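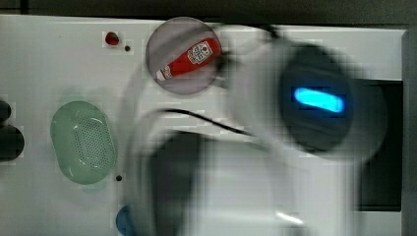
Red squeeze bottle with a white cap, on a white panel.

Section 4. Setting up a new case file in Drelline

Use this section when a caller, a partner agency or an outreach worker reports a suspected case of forced labor. You need a caseworker or supervisor login. Intake-only accounts can save a draft but cannot open a file.

Caution: If the person is in immediate danger, stop and follow your office's emergency plan. Come back to the file afterward.

4.1 Open the file

1. Sign in and select Cases, then New.
2. Choose the reporting source. For calls passed on from the night line, choose Transfer.
3. Enter the name the person wants to be called. Leave Legal Name blank unless they have agreed to give it.
4. Select a language. If an interpreter is needed, tick Interpreter and pick one from the Jirnis list.
5. Select Save. A case number appears at the top left. Write it on the paper intake sheet.

Note: Case numbers from the Fetolcombe office begin with F. Do not change the first letter when a case moves to another office.

4.2 Record age

If the person is 18 or younger, or you are not sure, set Age Group to Youth Review. The file goes to the youth desk and is locked to other users until the desk releases it. A person who is 19 or older goes to the adult desk.

Do not guess a birth date to get past this screen. Select Unknown and continue.

4.3 Add work and debt details

1. Open the Work tab.
2. Enter the type of work, the place and the hours, in the person's own words where possible.
3. Under Documents Held, mark any passport, permit or bank card that someone else is keeping.
4. Under Debt, enter the amount the person was told they owe and the currency. Type 1,000 as 1000. The field rejects commas.
5. If the amount changed over time, select Add Line for each change. Do not type over the first entry.

Note: The summary field holds 1,000 characters. Longer accounts should be attached as a statement.

4.4 Set consent

No file can be shared until this tab is complete.

1. Read the consent text aloud, or have the interpreter read it.
2. Tick only the agencies the person has agreed to.
3. Record how consent was given: spoken, signed or through an interpreter.
4. Select a safe time and method of contact. If there is none, select Do Not Contact.

Caution: Consent to medical help does not cover sharing with police or immigration. These are separate boxes.

4.5 Assign the file

Select Assign, choose a caseworker and select Send. The caseworker has until 5 p.m. the next working day to accept. Files not accepted by then return to the supervisor's queue.

For locked files or a wrong office code, contact Zineb Badawi in case systems. Have the case number ready and leave the person's name out of the message.

To close or merge a file, see Section 5.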